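Sorting Blocks for a Living

Branwen Gwynne has a degree, a pension plan and a quota of toy blocks. She runs data collection at Mosum, where the job is to put small objects into a tray, by way of two robot arms, until a computer gets the idea. We spoke at her desk in November, between batches.

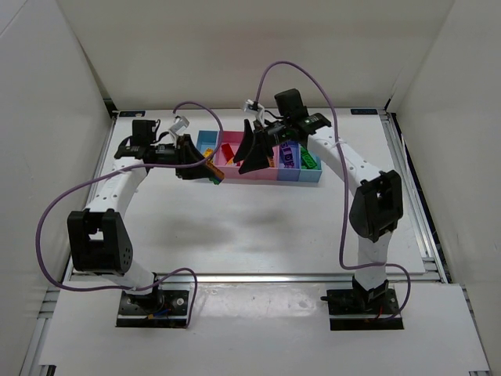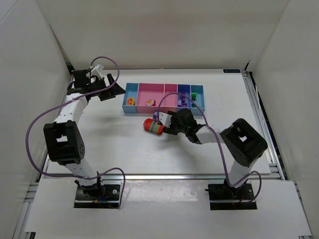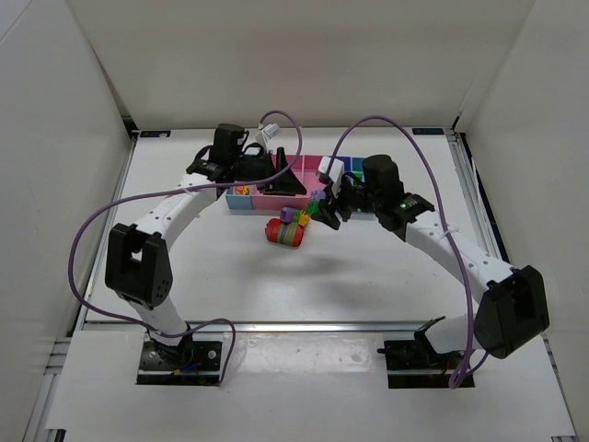 Both arms at the sorting tray at Mosum. In the second and third pictures, the red cylinder with the stripes is in front of the tray.

The quota for the current task is 595 accepted episodes. An episode is one run, start to finish, with a person steering both arms and the system writing down every joint angle. The team has recorded 1158 so far. I ask about the gap between those two numbers.

"We haven't accepted 595 yet," Gwynne says. "That's the gap."

Episodes get thrown out for all sorts of things. The operator stalls. A block goes in the wrong compartment and gets fished out again, and the reviewer has to decide whether the fishing was instructive. Gwynne keeps more of those than she used to. "If you only show it perfect runs, it has no clue what to do the first time it drops something. And it will drop something. I'd like it to have seen a grown adult drop something and cope."

Coping, I gather, varies. Iestyn Sayce, her fastest operator, used to finish a run in 19 seconds, and his data was nearly useless. "Beautiful to watch," she says. "The model learned to throw." He has been asked to slow down and has taken it fairly well.

Meirion Price is the other extreme. He pauses before every grasp, and for a while the trained policy paused too, hanging over each block as if it had left the stove on. Gwynne now mixes operators within every batch of 100, so that no single personality gets in.

Then there is the layout. Blocks are supposed to start in a different arrangement each time, and people are bad at that. "Ask anyone to scatter things randomly and they'll give you a nice even spread with a bit of space around each one. Every time. I did it myself for a month." The starting positions now come off a printed sheet, which the operators resent, and which Gwynne says improved the results more than anything done to the model that season.

I ask whether two arms are really needed to fill one tray.

"One can't reach the far side comfortably. Also the customer paid for two."

And does she enjoy it? She thinks about this for longer than Price would over a block. "I like the reviewing. You watch a few hundred and you can tell who's steering before you check the log. Iestyn closes the gripper early. Meirion sort of apologizes to the object first."

A chime goes off on her monitor. Another batch is in. She opens the first episode, watches the left arm for a few seconds, and says, "Meirion."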